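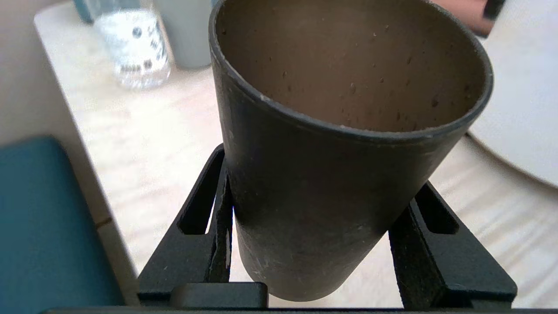
Section 4: Setting Up Your Sandosix 910 Drip Coffee Maker

Revised April 27, 2024. Applies to all Sandosix 910 machines sold by Feltari, including the ones with the older gray lid.

Read this section before you plug anything in. It was written on the assumption that you have already plugged it in, so please unplug it now.

4.1 Choosing a spot

1. Put the machine on a flat, level counter at least 10 inches from the edge of the sink. The machine likes water only on the inside.

2. Check the height under your wall cabinets. The lid opens straight up and needs more room than you would guess from looking at it closed. If the lid hits the cabinet, pull the machine forward to fill it and push it back to brew. You will get used to this, or you will move the machine.

3. Turn the machine so the water window faces you. The window is on the left side, and we have had plenty of mail from people who keep the left side against the refrigerator.

4. Run the cord behind the machine and wind any extra around the two hooks at the back. Do not run it under the machine. The warming plate is directly above, and it is well named.

CAUTION: Do not use the machine with an extension cord, a power strip, or a plug-in timer. The machine has its own timer. See 4.5, where we try to make setting it seem easy.

4.2 Taking out the packing

There are four pieces of packing inside the machine. The card on the front says three. The card is wrong and there are a great many of them printed.

1. Lift the lid and take out the cardboard ring.

2. Swing out the filter basket and remove the foam block. It is the same color as the basket.

3. Take the paper sleeve off the carafe.

4. Reach into the water tank and pull out the clear plastic strip holding the float. If you skip this step, the machine will believe it is empty for the rest of its life and will beep to say so.

Keep the box until the warranty card has been mailed. After that it is a very good size for holiday ornaments.

4.3 Rinsing

New machines have a smell. It is harmless, but it makes coffee taste like a new shower curtain, and two rinse cycles will clear most of it.

1. Wash the carafe, its lid, and the filter basket in warm, soapy water. Rinse and dry them. The basket may go on the top rack of the dishwasher. The carafe may not, whatever you did with your last one.

2. Fill the tank with cold water up to the 60-ounce line. Do not put coffee or a filter in the basket.

3. Close the lid and press down on the front corner until it clicks. A lid that looks closed and has not clicked will let steam out onto the underside of your cabinets.

4. Set the carafe on the plate and press BREW.

5. When the machine beeps five times, turn it off and pour out the water. Leave the lid up for a few minutes before you go again.

6. Repeat steps 2 through 5.

NOTE: A little gurgling is normal. So is a loud sigh at the end of the cycle. A rattle means the foam block is still in there.

CAUTION: The plate stays hot after the light goes off. The light tells you about the switch and has no opinion on the plate.

4.4 Your first pot

1. Put one flat-bottomed paper filter in the basket. Cone filters will fit if you fold them, and they will unfold about halfway through brewing.

2. Add ground coffee. Start with one level scoop for each two cups of water, using the scoop that came in the bag with the warranty card. If the scoop is missing, two level tablespoons will do.

3. Fill the tank to the line you want. A "cup" on our tank is five ounces, which is a coffee industry cup and has never matched anything in anybody's cupboard. If you drink from a normal mug, pour water for twice as many cups as you have people.

4. Swing the basket in until it stops. Close the lid. Listen for the click.

5. Press BREW. A full pot takes a while, and opening the lid to check makes it take longer.

6. If you can't wait, you may pull the carafe out for a short pour. The drip valve closes by itself and holds for 20 seconds. On second 21 the basket begins to think about overflowing.

NOTE: Measure the water in the tank and not in the carafe. The lines on the carafe are for finished coffee, and the grounds keep some for themselves.

If the coffee is weak, use more coffee. If it is bitter, try a coarser grind before you use less. If it is both, wash the basket.

4.5 Setting the clock and timer

The clock has to be set before the timer will work. You can also ignore both, and the display will blink 12:00 at you until you stop noticing it.

1. Press and hold SET until the hour blinks. This takes longer than feels right.

2. Press the up arrow to the correct hour. Watch the small PM dot. Leaving it wrong is how people come to have fresh coffee at supper.

3. Press SET once to move to the minutes, then again to finish. There is no down arrow. If you go past your minute, keep going.

4. To set the timer, press and hold TIMER and follow the same steps.

5. Press TIMER once more so the green light stays on. A blinking light means the time is saved and the timer is off.

The clock will lose its setting in a power outage. There is no battery. Earlier models had one, and it was behind a screw.

4.6 The CLEAN light

The CLEAN light comes on after every 60 pots, whether your water is hard or soft. Run one cycle with equal parts white vinegar and water, then two with plain water. The Rivadeneyra descaling powder sold with our older machines is fine too, if you still have some under the sink.

Hold CLEAN and BREW together until the light goes out. You can also do this without cleaning anything. We can't stop you, but the pot count is stored, and our repair desk once read 2,294 off a machine whose owner described the slow brewing as sudden.

4.7 If the machine won't start

Check the plug. Check the lid. Check the plastic strip from 4.2, step 4. If it still won't start, call the Bustarach service counter at the number on the bottom of the machine. Empty the tank before you turn it over to look.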